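Office Chairs: Common Questions

Who do I ask about a chair?
Write to Ritu Mathur at the Poltia front desk. For anything to do with moving furniture between floors, ask Sarita Mittal.

How many chairs are there?
We have 158 mesh chairs across both floors. They all take the same casters and the same armrest pads.

Can I swap my chair for another one?
Yes, if there is a spare. Leave the old one by the desk you took the new one from — please don't leave it in a hallway.

My chair rolls badly. What should I do?
Check the wheels first. Hair and thread wind around the axle and stop it turning. Tip the chair over, pull the strands out with tweezers and wipe the wheel with a damp cloth. A caster that still sticks can be replaced, and Ritu keeps a box of them.

How do I clean the mesh?
Vacuum it with the soft brush, then wipe with mild soap and water. Let it dry for 60 minutes before you sit down. No bleach.

Can I take a chair upstairs by myself?
No. Use the elevator, or get a second person.
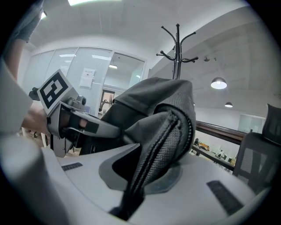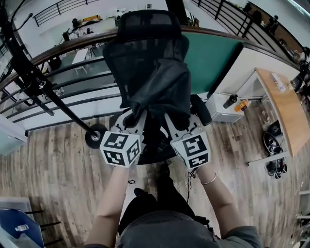
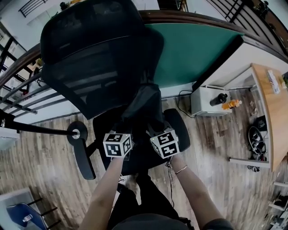 What should I check before I move a chair?
Clear the floor along your route first, including cables and bags. Lower the seat all the way and roll the chair slowly by its backrest. Armrests stick out on both sides, like the black ones on the chair near the teal panel, and they catch on desk edges and railings. Near the stairs, keep the chair well away from the handrail.

Are chairs ever thrown out?
Only when the base is cracked. Everything else gets repaired, usually in May.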